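Folding notes, part one of however many it takes. A few people asked how I sort and fold dark clothes so the pile doesn't lean, so I'm writing it down in order. Short posts, one point each.

1/ Pick the surface first. I fold on the bed. The kitchen table is the better height, but at our place in Belville it's 43 cm too short for a pair of trousers laid flat, and anything hanging over the edge pulls the crease off line.

2/ A fitted sheet is a better base than a doona. It's under tension, so the garment stays where you put it and you can press down on it. A doona gives way under your palm and you end up folding air into the middle of the stack.

3/ Colour of the base matters more than I expected. Black on navy is hopeless, you can't see the hem. Black on a pale or mid colour and every edge is obvious. Prints are fine as long as they're not busy where you're working.

4/ Sort by weight, then by colour. Most guides have it the other way round. Two tees of different weights fold to different thicknesses even when the outline matches, and that's where the lean starts.

5/ Fold width is set by the shelf, so measure the shelf. Mine is 300 mm deep. I fold to a bit under that and leave the rest as finger room at the back. If your shelf is deeper, don't fold wider, just push the pile forward.

6/ For tees: face down, sides to the centre, sleeves back on themselves, then hem to collar, then in half again. Smooth with the side of the hand between each fold. Using your fingertips leaves ridges in jersey.

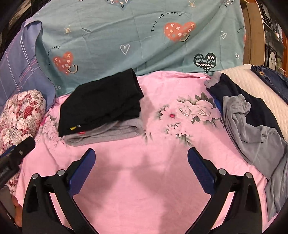
7/ Light colours go under dark ones when both are in the same pile. Grey marle sheds lint upward if it's on top and you brush against it, and black shows all of it. Put the grey at the base and let it be slightly wider than what sits on it. A wide base is more stable anyway.

8/ Check the edges from the front and from one side. Two faces are enough. If the layers line up on both, the other two will be close, and the back of the shelf hides what's left.

9/ Tags. I leave care tags wherever they fall. Khôi Đoàn replied last time that he tucks every one of them in, and I tried it for a fortnight. It added time and the tags worked their way out again by the second wear. A bit of coloured tag showing also tells me which garment is which in a pile of near-identical black.

10/ Height limit. I stop when the pile is as tall as my hand is wide. Past that, pulling something from the bottom drags the lot. Maite Bravo goes higher but she files hers upright in a drawer, so the load is sideways and the limit doesn't apply.

11/ Moving the pile. Flat hand underneath, flat hand on top, light pressure, lift level. Don't pinch the sides. If the base garment is soft – fleece, old cotton – slide a bit of stiff card under it first and pull the card out once it's on the shelf.

12/ Before you strip the bed or sit on it, run a palm over the sheet. Beads, pins, the odd button. Small hard things come off clothes during folding and they're easy to miss against a floral. I keep a jar lid on the bedside table for them.

13/ Trousers get their own pile. Same for anything with a drawstring. The knot makes a lump and every layer above it copies the lump.

14/ On folding boards: I used the Wulcombe one from May until the hinge split. It gives a consistent width, fine. It's slower than hands once you know your measurement. If you're folding for a household and want other people's piles to match yours, it's probably worth having.

15/ Định Ninh asked about ironing first. I don't, for tees. Take them off the line while there's still some give in the cotton, give them one hard shake, and fold within the hour. Shirts with a placket are another matter and I hang those.

16/ Jumpers next. They need a different fold because of the ribbing at the cuff, and I'm still testing whether rolling the sleeves makes any difference to shoulder creasing. If you've got a method for heavy knits on a shallow shelf, post your fold width and shelf depth below.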